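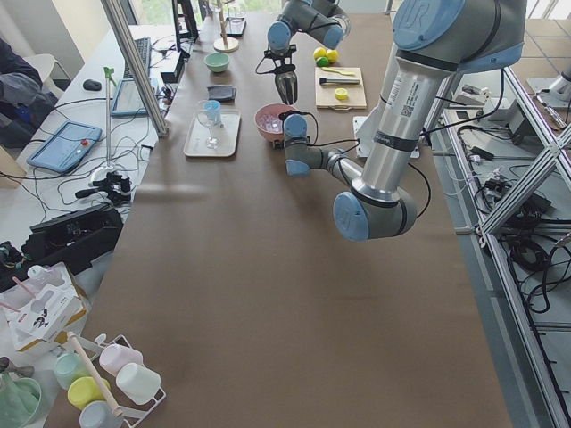

Clidine publica resultados do primeiro ensaio de tarefas de cozinha com dois braços robóticos

28 de fevereiro de 2020 – A Clidine divulgou hoje os resultados do Ika, o seu programa de avaliação de robôs em tarefas domésticas. O relatório procura responder a uma pergunta que a empresa recebe com frequência de fabricantes de eletrodomésticos e de redes de restauração: as máquinas já conseguem fazer o trabalho de uma cozinha comum?

A resposta, por enquanto, é parcial. Em 1.569 tentativas registadas, os braços cumpriram com regularidade os movimentos simples, como pegar num limão ou mudar uma taça de lugar. As dificuldades surgiram quando uma tarefa exigia várias etapas seguidas. Preparar uma bebida, por exemplo, obriga a lidar com vidro, fruta e utensílios de formas muito diferentes, e um erro pequeno no início compromete o resto.

O ensaio foi feito com dois braços instalados junto à mesma mesa, o que permite que um segure enquanto o outro trabalha. Essa coordenação continua a ser lenta. Uma sequência completa de preparação e arrumação levou, em média, 320 segundos, tempo que a Clidine considera ainda demasiado longo para uso comercial.

Os copos de pé foram o objeto mais difícil do conjunto. A pinça precisa de força suficiente para não os deixar escorregar, e o vidro transparente é mal lido pelos sensores de profundidade. Os panos também deram maus resultados: dobrados, são fáceis de transportar, mas desdobrá-los e voltar a dobrá-los falhou na maior parte das vezes. As taças opacas e a fruta inteira foram os casos mais estáveis. 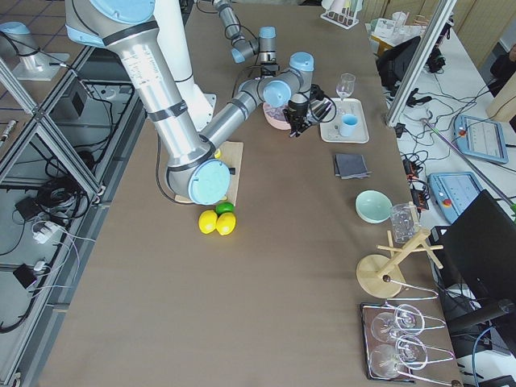 Para a Tillman, que acompanhou o ensaio como parceira industrial, os números são úteis mesmo quando desfavoráveis, e uma cozinha profissional não deve contar com este tipo de equipamento para substituir pessoal nos próximos anos. A empresa vê mais interesse imediato em tarefas repetidas, com objetos sempre iguais e em posições conhecidas.

A Clidine partilha dessa leitura. A próxima fase do Ika começa em maio e terá quatro tarefas: pôr a mesa, arrumar louça, cortar fruta e servir bebidas. O software de planeamento de movimentos será fornecido pela Zutenard, que substitui a solução desenvolvida internamente – adequada para demonstrações curtas, mas difícil de adaptar a novos objetos.

O relatório completo, com as taxas de sucesso por objeto e a lista das falhas, pode ser pedido ao gabinete de comunicação da Clidine. A empresa prevê publicar um segundo relatório no final da próxima fase.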